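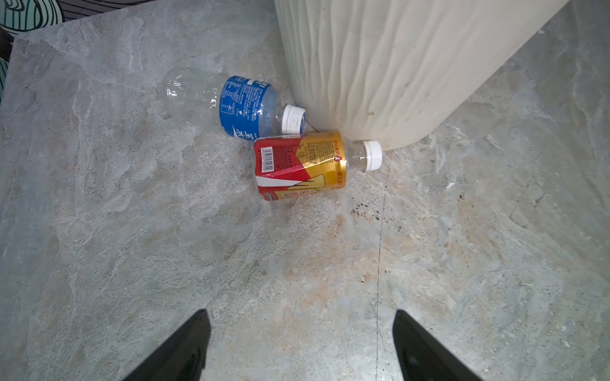 Empties on the floor: does "caps on" really matter?

14 replies - 640 views

Mendness26
Our building's new sheet says caps stay on. Both of these have theirs on, so fine. But it also wants labels off, and I don't buy that it changes anything. Has anyone seen proof?

roxana_z
Labels come off at the plant. I quit peeling in July and never got a bag sent back.

Share (3)

Jirnent50
One bag not being sent back proves nothing. Ours got refused twice. The sleeve on the blue one should take ten seconds with scissors.

roxana_z
Refused for labels, or for half a bottle of soda in the bottom? They never say which.

Jirnent50
The tag said labels.

S. Stanciu
I'd worry more about them rolling around on a stone-look floor like that. I stepped on one in our hall and went down hard. Get a bin with a lid.

Mendness26
There's a bin in the kitchen. People walk right past it. I doubt a lid helps - that's one more thing to lift.

Jirnent50
So hang a bag on the door.

Mendness26
Tried it. Lasted a week.

Like (5) - 2 shares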